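I've been promising to write up the egg business since August, and as Thursday's meeting was cancelled and the kettle is on, I've run out of excuses.

Those of you who have been reading for a while will know that I spend my working days teaching a simulated robot to pick things up. We built our simulator, Ruvau, in-house, and it lets us drop a robot into all sorts of homes and gardens without anybody having to own one. The garden for this round is called Nerkoddale (I had a hand in the naming, and I'm still rather pleased with it), and the job is to hunt for Easter eggs on the lawn.

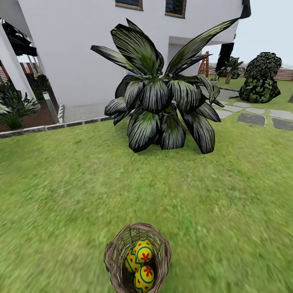

The Nerkoddale garden, with the basket and three of the eggs.

The question we wanted to answer was a small one. Our older method, Dobson, plans the whole reach from one good look at the start, and then more or less shuts its eyes and goes. The newer one, Zedadari, keeps looking through the wrist cameras all the way in and nudges the hand as it goes along. I had a soft spot for Dobson, I'll admit, having spent a whole winter on it, and I half hoped it would hold its own on something as plain as an egg on grass.

Well, it didn't! We ran 500 attempts with each. Dobson dropped or missed the egg in 53 of its attempts and Zedadari in 30, and I went through every one of those failures with a large pot of tea.

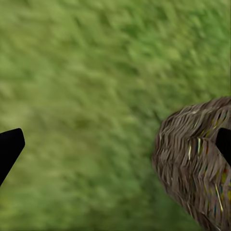 What I hadn't expected was how much trouble the lawn itself would give us. Seen from the wrist, the grass is a great soft green blur with very little in it to hold on to, and when the target slides off to one side of the view the method has hardly anything left to steer by. Of Zedadari's 30 failures, 23 came from losing track of things in that last bit of the approach, and the other 7 were plain bad grips.

So we tried something rather simple, and had it slow down whenever the target got near the side of the picture, which gives it a chance to turn back before it commits. I haven't got proper numbers for that yet, only a short overnight run, so please don't hold me to anything.

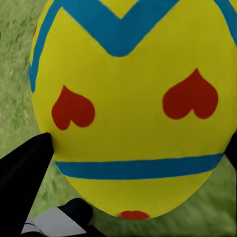 Grip is the other half of it, of course. An egg is a lovely shape to look at and a wretched one to hold, all curve, and if the fingers close even slightly too high it wants to squirt out downwards. Zedadari has learnt to bring a finger in low, which we never asked it to do, and I must have replayed those runs far more often than the work required.

Next on the list is wet grass, or at least our simulator's idea of it, and after that I'd like to try the eggs under the shrubs, where the light is poor. If any of you have worked with wrist cameras in low light, do leave a comment, as I'd be glad of the company.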